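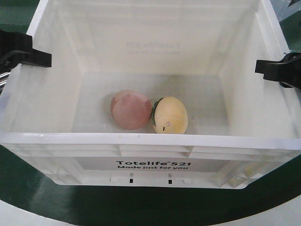 *A white plastic tote with a ribbed front.*

The Mevedcombe Rovers women's team trains on a school field with one working set of floodlights. The other set went out in July and the school has been waiting on a part. For the first few weeks of preseason the players moved their cones to the lit end and ran everything across the width of the field, which head coach Rizwan Fakir says did more for their passing than anything he had planned.

"We were always going to be tight on space," Fakir said. "So we played tight. I kept some of it when the evenings got lighter."

Rovers are in their second season in the Herath League, a regional amateur competition one step below the semi-pro level. They finished next to last in their first. Of the 22 players on that roster, most had come through the town's high school or the two colleges within driving distance, and several had not played a competitive match in years. The club had existed as a men's side for decades before anyone put together a women's team, and Fakir was asked to run it after a spell coaching under-16 girls at Trastar Athletic.

He said yes on the condition that the women would have the main field for home matches. The men's team had always played there at 3 p.m. The women now kick off at noon on the same field, and the men follow. On a good day a fair number of people who come for one match stay for the other.

The home opener last season drew 509 people. That number dropped through the fall, when the team lost five in a row and it rained for most of October. The final home match of that year, a 2-2 draw with Hundevier, was watched by fewer than 200.

Sandro Caputo has the season totals in a notebook at the ticket window. Across all home matches, the women's team brought in 3,709 paying spectators. He had told the club's board to expect about 1,000.

"I was guessing," Caputo said. "There wasn't a number to go on. I took what the men's reserves used to get and added a little."

The gate money covered referee fees and the bus to away matches. It did not cover uniforms, and the team played its first year in shirts left over from the men's side, taken in at the sides by a player's aunt. New shirts arrived this spring. They are the same dark green, with a narrower collar.

On the field, the biggest change is at the back. Rovers gave up more goals than any other team in the league last season, a good share of them from corners. Fakir has moved from marking player to player to covering areas, and he has put two former center forwards in the middle of the box to head the ball away. The first matches were rough. Hundevier scored twice from corners in a preseason friendly, both at the near post, and Fakir spent the next practice on nothing else.

Since then the team has allowed one goal from a corner in six league matches. It has won three, drawn two and lost one, and sits fourth in the table.

The attack is thinner. Last year's top scorer moved away for work, and the goals have been spread among several players, with no one above two. Fakir is not looking for a replacement until the winter break. Transfers at this level usually mean a phone call and a form, and he would like to see first what his younger forwards can do over a full half season.

Practice is twice a week from 7 to 8:30 p.m. Several players come straight from work, and one who drives in from the coast often misses the warm-up and does her own along the fence. Attendance has been better than last year. Fakir used to plan for 12 and hope for 14, and he can now usually set up a full match, with a couple of players waiting to rotate in.

The club has also started a girls' under-14 side, which plays on the smaller field behind the parking lot. Some of those players serve as ball girls at the noon match. Caputo lets them and one parent in free, and he leaves them out of the notebook.

Rovers play Trastar away next, then come home for two in a row. The school says the part for the floodlights has shipped.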